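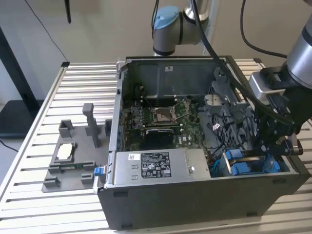
Husel(フーゼル)は、コンピューターの分解と組み立てをロボットで行うための作業キットを作っている会社です。本社と作業場はGelvilleという町にあります。私たちの製品は「Gumton」という名前で、部品を置くための固定トレイ、作業の手順データ、そして導入のときの支援を一つにまとめたものです。デスクトップパソコンは側面のパネルを外し、横に寝かせた状態で作業台に置きます。この向きにすると、マザーボードもドライブのケージも上を向き、アームが上から届きます。筐体の左に置いた灰色のトレイは3Dプリンターで作ったもので、細い緑色の基板には専用の溝があります。CPUソケットのレバーが上がっている筐体も、ドライブの周りにケーブルが多い筐体も、私たちにとっては毎日の仕事の相手です。

会社の始まり

Huselは5人で始めた会社です。はじめはロボットの会社ではありませんでした。学校や役所から出る古いパソコンを引き取り、まだ使える部品を取り出して、修理店に渡す仕事をしていました。1,000台目を終えたころ、全員の手首が痛くなり、この仕事の一部を機械に任せられないかと話し合いました。

そのときに買った中古のアームは、ねじを回すことはできましたが、メモリーを抜くことはできませんでした。力が強すぎると基板が曲がり、弱すぎると何も動きません。私たちはこの問題にたいへん長い時間を使いました。今のGumtonの手順データには、その時期に書いたノートの内容がかなり残っています。

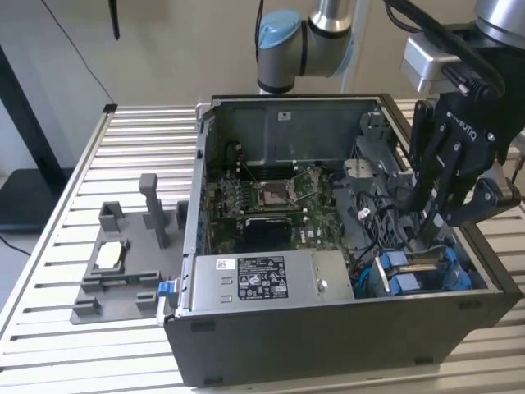
部品を取り出すことより、取り出した部品をどこに、どの向きで置くかのほうが難しい場合があります。置き場所が毎回少しずつ違うと、次の作業でアームが部品をつかめません。Gumtonのトレイは、一つの部品に一つの場所を決めて、置いたあとに動きにくい形にしてあります。形の設計は社内で行い、お客様の扱う部品に合わせて変更することもできます。トレイのデータもお渡ししますので、割れたときはお客様のプリンターで作り直してください。

Gumtonに含まれるもの

固定トレイ(標準形が一つ、お客様の部品に合わせた形が一つ)
作業の手順データと、日本語および英語の説明書
作業台の上の配置図
導入のときの訪問と、そのあとのオンライン相談

アーム、グリッパー、作業台はキットに含まれません。すでにお持ちの設備を使っていただくことが前提です。設備がまだない場合は、選び方の相談だけでもお受けします。私たちは特定のメーカーの代理店ではありませんので、作業の内容と予算を聞いてからお答えします。

得意なこと、まだ得意でないこと

ドライブの取り外し、メモリーの抜き差し、拡張カードの取り外しは、よくできるようになりました。社内の記録では、昨年度に行ったドライブの取り外し1,233回のうち、人の手を借りずに終わったものが1,192回でした。残りの多くは、ケーブルがケージの前に出ていて、アームが途中で止まった場合です。止まったときは無理に進まず、人を呼ぶように手順を作っています。

まだ難しいのは、細いケーブルのコネクターを抜く作業です。固いコネクターは人の指でも簡単ではありません。この作業については、今のところ、人が先に抜いておく方法をお勧めしています。できるようになりましたら、このページに書きます。
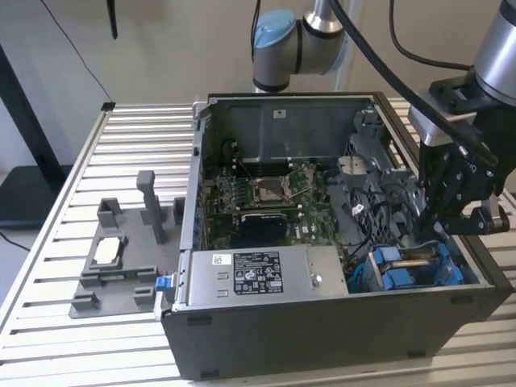

二本のアームを使う配置についても、よくご質問をいただきます。一本で足りる作業が多いのですが、片方で部品を押さえ、もう片方で外すような作業では、二本あると手順が短くなります。ただし、二本の動く範囲が重なりますので、配置図を作る時間は長くなります。見積もりのときに、両方の案を出すことができます。

Thieleとの協力

手順データの形式は、ソフトウェア会社のThiele(ティーレ)と一緒に作りました。Thieleは私たちの作業場の隣の建物にあり、動作の記録を見やすい表にする道具を担当しています。お客様はこの道具を使って、どの手順で時間がかかったか、どこで止まったかを確認できます。追加の料金はありません。

どのようなお客様がいるか

パソコンの再生業者、部品の検査を行う工場、それから工業系の学校にお使いいただいています。学校では、授業のあとに筐体を元の状態に戻す必要がありますので、組み立ての手順を逆にたどる説明も入れました。この部分は先生方のご意見を受けて、五月に書き直したばかりです。読みにくい日本語がまだ残っているかもしれません。お気づきの場合は、どうぞ教えてください。

見学とお問い合わせ

Gelvilleの作業場は見学ができます。午前10時から始め、昼までに終わる内容です。ご自分の会社の筐体を一台お持ちいただければ、その場で側面を開けて、どの作業ができそうかを一緒に見ます。データの入ったドライブは、必ず先に取り外してからお持ちください。

お問い合わせは、このサイトのフォームからお願いいたします。筐体の機種名と、外したい部品の名前を書いていただくと、お返事が早くなります。日本語、英語、どちらでもかまいません。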